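3.2 Shipboard handover and preparation for helicopter transfer

The interval between the decision to evacuate and the arrival of the aircraft overhead has received less attention than the hoist itself. Janevski and Strazds treated it as a single waiting period in their earlier model, which was adequate for estimating flight demand but gave no indication of what the ship's medical staff were doing while they waited. In this section we divide the interval into three stages: stabilization in the ship's medical centre, packaging of the patient for transport, and movement to the hoist area. Each stage has its own start and end event, taken from the bridge log where one was kept and from the medical log otherwise.

Records were supplied by two operators, Kollon and Dornau, for vessels carrying more than 2000 passengers. Smaller ships were left out, as few of them carry more than one physician and the division of work among staff is quite different. Transfers by pilot boat or by diversion to port were also excluded. Where the two logs disagreed on the time of an event, the bridge log was preferred, its clock being set against the ship's master time.

Stabilization was the most variable stage. Its length depended mainly on the condition of the patient and only weakly on the distance to shore. Ships lying more than 200 nautical miles out often had to close the coast before an aircraft could reach them, and the medical team used this time to repeat blood work, place a second intravenous line and speak with the receiving hospital. Packaging was more regular. The patient was moved to a rigid litter, lines and monitor leads were secured against rotor wash, and a paper summary was sealed in a waterproof sleeve. On Dornau ships the summary followed a form with nine fields; Kollon ships used free text. The form was quicker to read back over the radio, but the medication field was left blank more often than we had expected.

Movement to the hoist area was limited by the ship's layout. Lifts had to be held, corridors cleared and the open deck checked for loose furniture. On one Kollon vessel the only suitable deck lay eight levels above the medical centre, and the final flight of stairs could not take a litter held level. Crew on that ship had worked out their own carrying order, with the tallest bearers at the foot.

Packaging depends heavily on fine manual work, and the logs say nothing about it beyond a start and an end time. A task listed as "lines secured" may cover a dozen separate movements of both hands, some of them made while the ship is rolling. Timing alone will not separate these movements, and any finer account needs the position of each hand to be recorded separately.

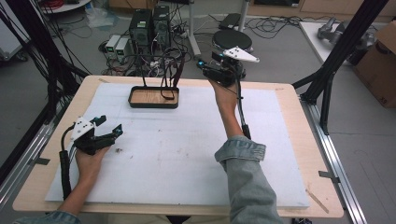
Figure 4. Two black hand-held grippers with marker plates, held over a white foam board.

For the present analysis we therefore keep packaging as one undivided stage. The Teshome checklist, which lists its component tasks in a fixed order, was used only to confirm that the stage had been completed before movement began. Records in which the two stages overlapped were assigned to movement from the moment the litter left the medical centre, even where a line was later re-secured on deck. The effect of this rule on the stage estimates is examined in Section 4.1, together with the treatment of transfers cancelled after packaging had started.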